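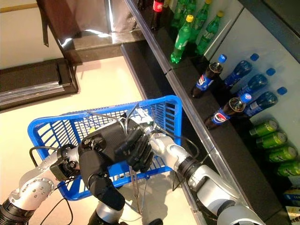

問　買い物かごは、売場のどこに何個まで重ねて置けばよいですか。
答　入口脇の専用台に、一山の高さが90センチメートルを超えないように重ねて置いてください。個数による上限は設けていません。

第5章　飲料売場における買い物かごの取扱いと商品の取出し

本章は、Drestton店の飲料棚を利用した商品の取りそろえ作業について、標準の手順を定めるものです。棚板の組立ておよび高さの調整については、前章を参照してください。

5.1　作業前の確認
1．かごの持ち手が左右とも確実に取り付けられていることを確認します。
2．底面および側面の格子に割れ、欠け、変形がないことを確認します。異常のあるかごは売場に戻さず、保守担当のフェルハト・アーチャ（Ferhat Ağca）に引き渡してください。
3．かごの内側に前回の商品、レシート等が残っていないことを確認します。

5.2　商品の取出し
1．かごを棚の手前に寄せ、取り出す商品の真下を避けて保持します。
2．ペットボトルは胴の中ほどを持ち、キャップだけをつまんで引き出さないでください。
3．隣の商品が傾いている場合は、先にその商品を起こしてから取り出します。
4．取り出した商品のラベルと注文票の品名を照合します。

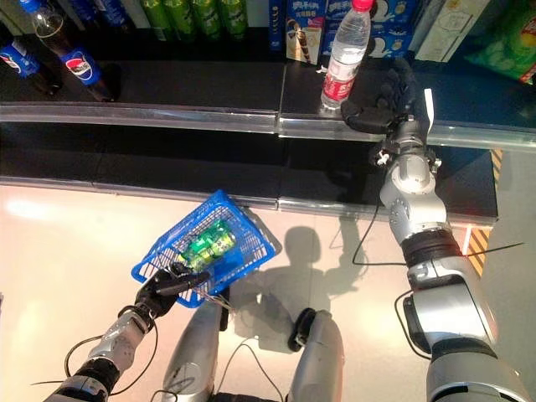

図5-2　棚のボトル飲料と、缶飲料を入れた買い物かご

5.3　かごへの収納
1．缶飲料は底面に並べ、横に寝かせる場合は向きをそろえます。
2．ボトル飲料は缶の後に入れます。立てて入れるときは、かごの隅に寄せてください。
3．持ち手を起こし、商品に当たらないことを確認してから持ち上げます。

注意
・かごを傾けたまま移動しないでください。缶が片側に寄り、持ち手に無理な力がかかります。
・落下した炭酸飲料は開封せず、かごにも入れないでください。売場責任者のヌルハン・カプラン（Nurhan Kaplan）が回収の可否を判断します。
・床に液体がこぼれた場合は直ちに作業を中止し、周囲2メートルへの立入りを制限したうえで清掃してください。

備考
棚で横倒しになっているボトルは、破損がなければ元の列に戻し、ラベルを通路側に向けてください。同じ銘柄の列に空きがない場合は、別の銘柄の列に入れず、バックヤードのLau保管棚に移します。

5.4　作業後の処置
1．商品を引き渡した後、かごの内側を乾いた布で拭きます。
2．かごを入口脇の専用台に戻し、持ち手を外側に倒します。
3．棚に生じた空きを補充表に記入します。

使用回数が200回を超えたかごは、外観に異常がない場合でも点検の対象とします。点検の結果は、毎年8月にPrarkbridge事務所へ提出してください。様式は巻末の付表に示します。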